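Clalonard Clock Kit - Section 6: Soldering the display board

1. Put the board on a flat table, with the printed side up.
2. Insert the 20 pins of the display socket. The small notch must point to the letter N.
3. Solder one pin in each corner first, then check that the socket sits level.

Caution: Unplug the power supply before you touch the board with the iron.
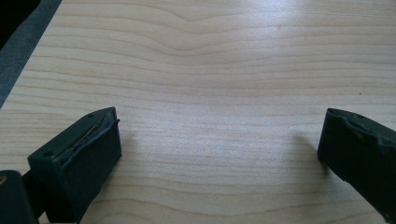 Hatem Filali wrote to us that his socket was in backwards, and all digits stayed dark until he turned it around. Nothing was burned.

4. Solder the other pins - two seconds for each pin is enough.
5. Connect the power. The display must show 261 for a moment, then the time.

Note: If one digit is weak, heat its pins again.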